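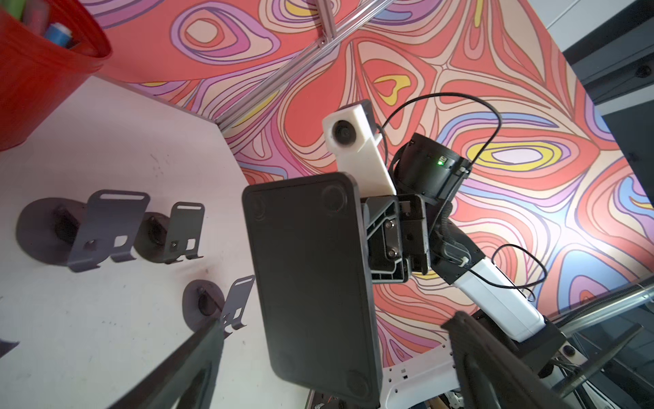

Equipamiento de alquiler para estancias de montaña
Ficha: Trineo de carga Tokby 100
Ref. 1017

El trineo de carga Tokby 100 forma parte del material que Norkcombe pone a disposición de los huéspedes alojados en sus refugios y cabañas durante la temporada de nieve. Está concebido para el transporte de víveres, leña y equipaje entre el aparcamiento de invierno y el alojamiento, así como para excursiones de varias jornadas con pernocta en refugio no guardado. Su uso queda reservado al transporte de material; no se autoriza el traslado de personas ni de animales.

Características

Capacidad del arcón: 100 litros
Construcción: cubeta de polietileno con patines de aluminio
Sistema de tiro: dos varas rígidas desmontables con cinturón acolchado
Cubierta: lona impermeable con cierre de cremallera y cuatro correas de sujeción
Color: rojo o gris, según disponibilidad
Freno de cuerda: incluido
Cinturón infantil: no disponible

Las varas se entregan montadas. Para guardarlas en un vehículo, se retira el pasador situado en la base de cada una y se pliegan sobre la cubeta. Antes de iniciar la marcha debe comprobarse que ambos pasadores han quedado cerrados. La carga más pesada se colocará en el fondo y ligeramente por detrás del centro; los combustibles para hornillo viajarán en recipiente homologado, separados de los alimentos.

Condiciones de alquiler

El alquiler se contrata por días naturales o por estancia completa. La reserva se efectúa junto con la del alojamiento o, con posterioridad, mediante el formulario de material de esta misma página, indicando la referencia 1017 y el nombre de la cabaña. Las solicitudes recibidas con menos de dos días de antelación se atenderán según existencias.

La recogida tiene lugar en el almacén de Mumov, junto al aparcamiento inferior, de 9.00 a 12.00 y de 16.00 a 18.30. Los huéspedes de la cabaña Blackburn pueden solicitar que el trineo se deposite en el cobertizo de la propia cabaña, sin recargo, siempre que lo indiquen al formalizar la reserva. Para llegadas fuera de horario se facilitará el código del armario exterior número 1112.

En el momento de la entrega, el arrendatario firmará el parte de estado del material. El trineo se devolverá vacío, sin nieve en el interior y con la lona extendida para su secado. Los desperfectos derivados del uso ordinario corren por cuenta de Norkcombe. La pérdida de varas, cinturón o lona se facturará conforme a la tarifa de reposición expuesta en el almacén.

Itinerarios recomendados

El modelo se adapta a pistas balizadas de pendiente moderada. Resulta adecuado para el camino de invierno de Mumov a la cabaña Blackburn y para la travesía del lago, cuando esta se encuentre abierta. No se recomienda en la subida al collado norte, donde el tramo final discurre a media ladera y el trineo tiende a desplazarse lateralmente. Para dicho recorrido se sugiere la mochila de porteo, ref. 2482.

El servicio de alquiler permanece activo hasta finales de abril, con sujeción al estado de la nieve. Las fechas de cierre de cada pista se publican en el tablón del aparcamiento y en la sección de itinerarios.

Material complementario

Raquetas de nieve, adulto y juvenil
Pala y sonda
Juego de correas de repuesto
Mochila de porteo, ref. 2482
Termo de dos litros

Consultas

Alquiler y disponibilidad: Cyril Hebden, encargado de material
Reservas de alojamiento: Bradley Mottram, oficina de Norkcombe

Ficha revisada el 23 de diciembre de 2023. Las condiciones publicadas en esta página sustituyen a las de temporadas anteriores.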